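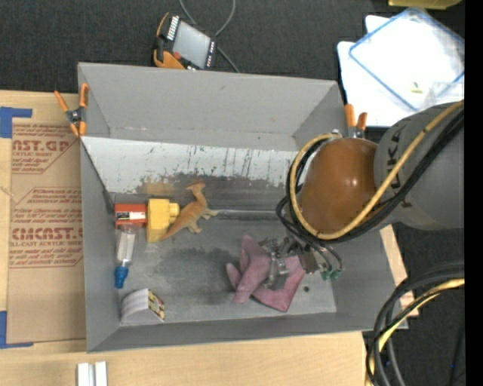

莱尔茨卡工作站值班员

八月，上午

今日依本站《料箱抓取作业规程》执行例行作业。灰色料箱置于木质台面，两侧以橙柄弹簧夹固定。箱内物品含粉色工作手套、玩具恐龙、蓝盖透明瓶状物及红橙色盒等，软硬、形状各异，符合规程“混合物品”一类的要求。夹爪位于手套上方时，值班员按规定不得将手伸入箱内，须调整物品者，应先停机，再行登记。

上午九时前完成开机检查，项目依次为急停、气管接头、线缆余量。规程第四条规定，线缆与软管随臂运动时不得触及箱沿，弯曲处应留有余量。本条系武克罗公司八月修订稿新增，本站自本月起施行。累计抓取记录编号已至1453，其中须人工复核者491条，本日复核20条，余者顺延。

另有两事应予记录。其一，示教器现置于箱后地毯上，而修订稿要求示教器不用时挂回支架，支架尚未到货，已函请莱尔特代尔仓库催办。其二，箱内壁有划痕及深色污迹，按规程属“可用、须留档”，已填入磨损登记表，表号811。箱底是否更换，待武克罗方面答复。

下午与萨多夫斯基项目组核对术语。对方文件称“空抓”，本站沿用“未取得”，两词口径不一，统计时易生歧义。经商定，自下一批记录起统一使用“未取得”，旧记录不作改动，仅于表头加注。

交班前复读第七条，“凡中途停机，须注明停机人与恢复人”。近期记录中恢复人一栏偶有空缺，明日晨会提请各班补齐。

十七时四十分交班。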